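Bristotari Forums > Small Venue Supply > Disposables
Thread: Paper cup lining, 8 oz, seam leaks after 40 minutes
Jul 2, 2024

gwaweru
Posts: 249
We run hot drinks at a community hall and switched suppliers in December. The new 8 oz single-wall cups weep at the bottom seam if tea sits in them for 40 minutes or so. The old ones did not. Both are sold as PE lined. Supplier says the cups are within spec and the water is too hot. Urn is set to 203 F, same as before. Is there a test I can run without lab equipment?

muthoni_s
Posts: 1,178
Dye test. Put a few drops of food coloring in water with a drop of dish soap, fill to an inch, stand the cup on a white paper towel. The soap lowers surface tension and the liquid finds any gap in the seal. Ten minutes is enough. Do it cold first, then hot with a fresh cup. If it leaks cold, temperature is not your problem and you can tell the supplier so.

Anselmo H.
Posts: 169
Agree on the dye, disagree on the soap. Tea has no surfactant in it. A cup that fails with soap may hold tea all day, and the supplier will say exactly that. Run it with plain water for the claim.

muthoni_s
Milk has fat and protein in it and people put milk in tea. Soap is a harsher test, I grant that. Run both and write down which is which.

gwaweru
Will run both. Separate question, storage. Ours come out of the sleeve at setup and stay out. Could that matter?

b_muriithi
Yes. The lining is on the inside face only. The cut edge of the board at the side seam and at the base is raw and picks up moisture from the air. Board that has taken up water swells a little and the heat seal is stressed. Keep them sleeved until service. Same goes for tall stacks, the bottom cup carries the load on its rim and can go out of round. I keep them short.

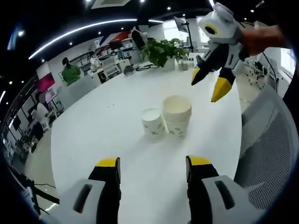

Two stacks, unsleeved, green print on both. Mine, table setup.

Anselmo H.
The rim load point is overstated. An empty 8 oz cup weighs next to nothing. You would need a very tall stack before the bottom rim noticed. What does deform rims is people jamming the stacks down to fit a dispenser. Then they stick, and someone twists them apart and cracks the lining.

b_muriithi
Fair on the twisting. I still keep them short.

dadus_eli
Check the case label for the lot number before you test. We had one bad lot out of a pallet from Jorketti and the rest were fine. Take cups from at least two cases. If only one lot fails, ask for a credit on that lot and stop there — arguing about the whole order took us over 1,795 words of email and got nothing.

gwaweru
Results. Plain water, cold: no leaks, 12 cups. Plain water, hot: 3 of 12 leaked at the base, all from the same case. Soap, cold: 5 of 12, four of them from that case. Second lot is clean when hot.

muthoni_s
So the lot is bad and the soap found it cold. I'll take that.

Anselmo H.
It also failed one cup from the good lot. Send them the plain water numbers.

gwaweru
Sent the plain water numbers with the lot code. Waiting to hear.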